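Olldale Grippers: Frequently Asked Questions

Home | Parts | Build notes | FAQ | Who we are

Olldale is a hand-held gripper you build yourself, on a bench at home or in a shared workshop with a tolerant landlord. You squeeze it, it pinches things, and a small camera keeps a record of how you went about it. We build ours at Midport, upstairs, where the light is good and the Wi-Fi is a rumour. These are the questions we get most, including a few we have only been asked by one man, repeatedly.
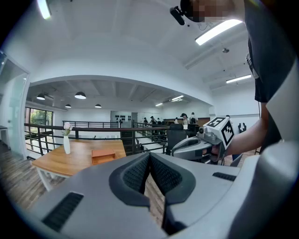
Before you build

Do I need to be an engineer?
No. Delwyn Kerslake wrote the assembly notes and he trained as a piano tuner. You need to be able to follow a drawing, tell an M3 screw from an M2.5, and stop tightening when something creaks.

Do I need one or two?
Start with one. Everybody builds the second within a month, and the second is always better, so you then rebuild the first. Allow for this when you tell your household how long the kitchen table will be out of action.

How long does it take?
Three evenings if the printed parts are ready. The printing itself is another matter and depends on your printer, its mood and how you store your filament.

What does the body have to be printed in?
We print in grey because Kenza got a good price on grey. Any colour will do for the body. Leave the marker cube white, and print the squares on proper matt paper. Gloss looks lovely and tracks terribly.

Can I leave off the vents?
People ask this as though we put them in for decoration. Leave the slots open, and please don't cover them with stickers. (You know who you are.)

Why do the finger pads have a mesh pattern?
Grip. We tried smooth pads first and spent an afternoon dropping a satsuma. The mesh gives a little when it closes on something, and wipes clean with a damp cloth. If your pads come off the printer shiny, rub them down lightly before fitting.

My fingers don't meet in the middle. Is that a fault?
Depends where. At rest they should lean towards each other in a shallow V with a gap. If they still don't meet when you squeeze fully, the linkage is probably one tooth out. Open the housing, move it round by one and try again. If they meet and then cross over, you have gone the wrong way.

Using it

How do two people use them together?
Stand nearer than feels polite and agree who is picking up what. Start with a light box on a table. Tall vases can come later, or never, in the case of our Fanach members.
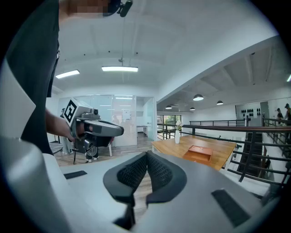
Page last changed: May

Can I wear a camera on my head as well?
Yes, the recording software takes a second view. Leave enough slack in the cable to look down at your hands, then clip it to your collar. Take it off before you go for a tea. The stairs are steep and the cable has opinions.

The tracking jumps about. What's wrong?
Nine times in ten it's the cube. Check that all the squares are flat, that the cube is screwed down hard, and that your sleeve isn't drifting across it. After that, look at the lights. Old fluorescent tubes can give a striped picture at some shutter speeds, and the setting for that is on page 7 of the build notes, where we have hidden it under "Other".

How many recordings do I need before it learns anything?
Our box-lifting set, made by Maribeth Tagle and Erlinda Layug, has 1,141 in it after we threw out the bad ones. It works well enough on that box. Show it a different box and it behaves like a guest who has been asked to find the spoons.

How long do the fingers last?
The Dizon hinge pins are good for 4,000 squeezes in our hands. Change them in pairs. The pads go sooner if you insist on picking up keys.

Can I sell the ones I make?
Go ahead. Put your own name on them, though, so the emails go to you.

Who do I ask if my question isn't here?
Cherry Mae Panganiban reads the workshop inbox in the evenings, usually after 7. Send a photo of the part, from the side, with the housing open. "It makes a noise" is not enough to go on, but a recording of the noise is welcome.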